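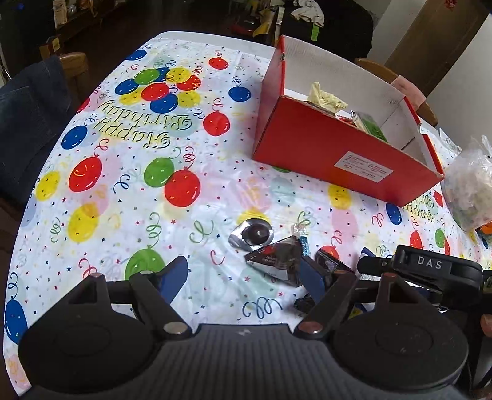
Flow wrapping, also called horizontal form-fill-seal wrapping, is a packaging method in which a product is enclosed in a single web of flexible film closed by one lengthwise seal and two crosswise end seals. It is used for candy, crackers, dried fruit, bar goods, soap, and small hardware. The resulting package is known as a flow pack or pillow pack.

Process

Film is drawn from a reel and passed over a forming box, which folds the flat web into a tube around a line of products carried on an infeed chain. The two edges of the web are brought together under the product and pressed between heated rollers to form the fin seal. The tube then moves to the end-seal station, where a pair of rotating or reciprocating jaws closes the trailing end of one pack and the leading end of the next in a single stroke. A knife set into the jaws separates the packs.

The spacing between products must match the cut length of the film. On printed film, an optical sensor reads a registration mark at the edge of the web, and the drive speeds up or slows down the film to keep the artwork centered.

Seals

Seals are made by heat, by pressure alone (cold seal), or by ultrasonic vibration. Cold seal uses a latex-based adhesive applied to the film in a pattern and is preferred for chocolate and other products that soften when warmed. Heat seal requires a sealing layer, commonly polypropylene or polyethylene, that melts at a lower temperature than the outer layer.

Jaw faces are usually serrated. The serrations increase the contact area, help close small channels where the film is folded, and leave the crimped pattern seen at each end of the pack. A zigzag knife produces a toothed edge that gives the consumer several starting points for a tear. 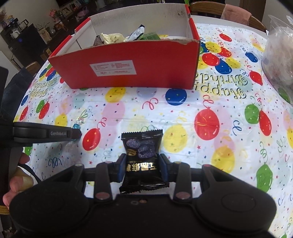 Film structure

A single layer is seldom enough for products that take up moisture or lose aroma. Sugar-coated goods become sticky in humid air, and crackers lose their crispness. Laminates for such products combine an outer printed layer, a barrier layer of aluminum foil or metallized film, and an inner sealing layer. Ink is often printed on the reverse of the outer layer to protect it from rubbing.

Faults

Common faults are open end seals, product caught in the jaws, wrinkled fins, and drift of the printed design. Leaks are detected by holding packs under water in a vacuum chamber and watching for bubbles. In a trial at the Nevero plant in Brakau, Emese Halász examined 621 rejected packs and assigned 292 to crumbs in the end seal and 261 to incorrect jaw temperature. The rest were not classified.

Output

Rotary-jaw machines are faster than reciprocating types but allow less dwell time in the seal. The Fitier line described by Zlatko Delić ran at 330 packs per minute with cold-seal film.

See also

Vertical form-fill-seal machine
Twist wrapping
Heat sealer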